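Tables at the Kestgate community library are going back into the reading room this month after refinishing by Lustell, the joinery workshop on the industrial estate. The job covers 30 tabletops. The underframes were checked and tightened but keep their existing finish.

The library closed the reading room in stages, with batches of tables moved out through the side entrance and returned the following week. The last batch is due back in September. Until then the eastern half of the room stays open during normal hours, and the newspaper area has been moved next to the photocopier.

The old coating was a hard gloss varnish that had yellowed and, on the window side, begun to lift at the edges. Lustell removed it with a cabinet scraper, then sanded with the grain through three grits, finishing at 180. The new coating is Skumora, a low-sheen hardwax oil with no colour added. Two coats were applied by pad and buffed, with an overnight interval between them. The workshop stopped at 180 grit on purpose. Finer sanding closes up the surface, and the oil then takes less evenly.

On the pale tops the grain lines now read clearly. Most run close together and nearly straight, with an occasional wave where a line rises and settles again.

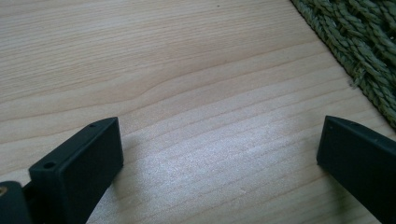 **Can the tables be used straight away?**

Light use is fine from the day a table comes back. The oil takes 4 weeks to cure fully, and until then the library asks for no wet cups, no adhesive tape and no cleaning products.

Cost was the main reason for refinishing. The contract works out at $153 a table, including cartage in both directions. The cheapest replacement of similar size was quoted at $342, excluding delivery and disposal of the old furniture. The difference stays in the library's furniture budget and has been set aside for task lamps and a second book trolley.

A solid top can be sanded back several times before thickness becomes a problem. Lustell measured each top at both ends before and after the work and supplied the readings with the job sheets. Losses were under half a millimetre everywhere except on two tops that had deep compass scratches. Those were taken down as far as the workshop considered reasonable, and fine marks remain. The two tables will go at the back of the local history section.

Surface sheen was the one point on which the library and the workshop differed. The library wanted the flattest finish available, after years of complaints about reflections from the overhead fittings. Lustell advised against a dead matte oil for a public room, on the grounds that it marks easily and shows rubbed patches within months. The grade used is one step up. Light falling directly on the surface still produces a pale, diffuse patch in which the grain is hard to make out, and the effect shifts as the reader changes seat. The library plans to turn the desks nearest the windows a quarter turn and fit diffusers to the ceiling lights over the central aisle.

Green woven mats were bought at the same time for readers using heavy bound volumes or metal-footed equipment. The weave is thick and twisted, laid up in tight parallel rows. It gives a book some grip and keeps hard edges off the wood. A few loose fibres work out along the borders, and staff have been told to trim these with scissors and leave the ends alone. Pulling them opens the plait.

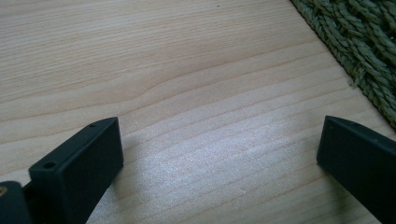 *D. Faulkner*

Mats are kept on the shelf below the returns desk and should go back there after use. They shouldn't be left on a table overnight during the curing period. Air has to reach the whole surface for the oil to harden at an even rate, and a covered section can stay softer and slightly darker for some weeks. The same applies to desk blotters, cutting mats and the plastic trays used by the children's craft session, which has moved to the folding tables in the foyer for now.

Routine cleaning changes as well. The previous varnish was wiped down each morning with a general-purpose spray. That product contains a solvent that will strip hardwax oil over time, and it has been taken off the cleaning trolley for the reading room. The replacement procedure is as follows:

- Dust dry with a microfibre cloth, along the grain.
- Remove marks with a cloth wrung out in lukewarm water and a little pH-neutral soap.
- Dry at once with a second cloth.
- Report rings, ink and dents at the desk on the day they are found. Do not sand or scour.

Local repair is the practical advantage of an oil finish over varnish. A ring or scuff can be rubbed back by hand and re-oiled without treating the full top, and the patch generally blends within a few days. Lustell has left a small tin of Skumora and a pack of pads with the library for this purpose. Used pads must be laid flat outdoors to dry, or soaked in water, before going in the bin. Oily cloths left bunched up can heat and ignite. Staff have had a short session on this at the workshop, and a printed sheet is fixed inside the cupboard door.

A maintenance coat is scheduled for next winter. It will be done in place over the annual closure with the windows open, and no sanding is expected apart from a light pass with a fine pad. After that the interval depends on wear. A drop of water that beads on the surface indicates the oil is still working; one that soaks in and darkens the wood means the table is due.

Chairs are not part of the contract. Most have the same yellowed varnish, and the colour difference beside the refinished tops is noticeable. A trial on two chairs will be priced once the table work is signed off. Turned legs and slatted backs take much longer to strip by hand than a flat top, and the per-item figure may come out higher than for a table.

Book returns and holds pickup are unaffected by the work. Group bookings for the reading room reopen when the final tables are in position. Groups that had a regular slot before the closure keep it and don't need to reapply, although the seating layout will have changed – the new floor plan is on the noticeboard beside the main entrance. Power points along the north wall remain in the same positions.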